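Solora Workplace Support
Ticket: Ding arm pauses above the faucet and does not resume
Site: Pultside, test kitchen
Opened: Saturday, March 10, 2018
Reported by: Relu Cârstea, Wellden
Status: Open - awaiting site feedback

Summary

The site reports that the Ding arm stops during the faucet handling task and waits for a staff member to confirm the next move. The small appliance work on the same counter is not affected. Staff were told at handover that the arm could be left to work alone, and the shift plan was written on that basis.
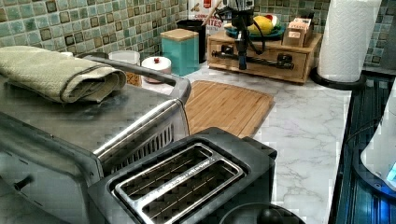 Reading time: 2 minutes

Initial response

Support reviewed the log and found no fault code. The arm enters a hold when its position estimate falls below the set confidence level. If no confirmation is received within 60 seconds, the task is canceled and must be started again from the panel.

The site was asked to repeat the task with the overhead lights dimmed. The hold occurred again. Support then asked for the wrist camera to be cleaned and the task to be repeated at low speed. The result was unchanged.

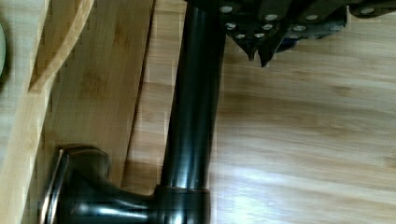 Gripper and faucet, wrist camera view.

Assessment

The dark, glossy finish of the faucet carries long highlights, and support considers these the likely source of the low confidence reading. This has not been confirmed. A settings change has been prepared and will be sent to the site after review.

Effect on staff

Mr. Cârstea notes that two employees now share the confirmation duty, which was not part of either job before the arm was installed. Both report that they cannot finish their own prep work between prompts. He asks that the duty be listed in the shift plan and that no hours be reduced while it continues.

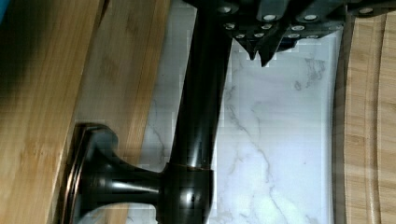
Support agrees with this request. Until the settings change is in place, the faucet task should be run only when a trained employee is assigned to the panel and has no other duties. Employees should keep their hands clear of the gripper during a hold - the arm remains powered and will move as soon as confirmation is given.

The staffing question is outside the scope of this ticket and has been passed to the Wellden account manager. Please reply here with the log from the next full shift.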